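Subject: Re: Kitchen cabinet paint, oil or water based?
From: Ginette Pelletier
To: Old House Kitchens list

Hi all, catching up on the list after a weekend of sanding (my arms!). 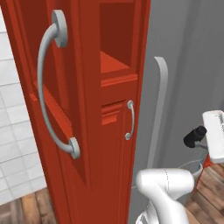

How long should you wait before putting the doors back on after the last coat?

Three days at the very least for water based, and a full week if you can stand living with open shelves. The can will say dry in four hours, but that only means dry to the touch. It's still soft underneath, and the first time a door rests against the face frame it'll stick there and pull a strip off when you open it. I know this from the pantry door, which now has a lovely bare patch along the latch side.

Now, on to what Nathalie wrote on Monday:

> On Monday, Nathalie Chisholm wrote:
> We're stripping the kitchen in the Thibodeau house down to the
> boxes and I can't decide between oil and water based for the
> cabinets. My father used oil on everything and it's held up, but
> it's yellowed terribly near the stove. Florence Arsenault told me
> to go with a water based enamel and never look back. Also, do I
> really have to take off every hinge? There are 60 of them and I'm
> already tired.

Nathalie, I'm with Florence on this one. I used oil in our last place and it went on like a dream, but the smell hung around for weeks and the white was more of a custard by the second winter. This time I went with the Brisano enamel and I'm really happy with it so far. It levels out nicely as long as you leave it alone! Put it on, smooth it once, walk away. Every bad spot in my kitchen is a place where I went back to fix something.

And sorry, but yes to the hinges. I tried taping around the first few and the paint crept under anyway, then I spent a whole evening picking at the edges with a dental tool. Put each pair in a sandwich bag with its screws and write the door on the bag. Old hinges wear to their own spot and they don't like being swapped.

For sanding I did 100 grit on the old drips and something finer everywhere else. Wash first, though, before any sanding, or you'll just grind the grease in. Twice around the stove. I thought mine was clean and the second bucket of water looked like gravy.

One thing I'm still stuck on: the drawer fronts. Did anybody here use the Orow primer over old varnish? Sheldon Lévesque mentioned it back in July but I can't find his message, and I'd like to hear how it's wearing before I buy two more cans. Mine are birch, with what I think is shellac on the insides, and it's bleeding through a bit pink.

Darlene, I still have your sawhorses, I'll bring them by after supper one night this week.

Ginette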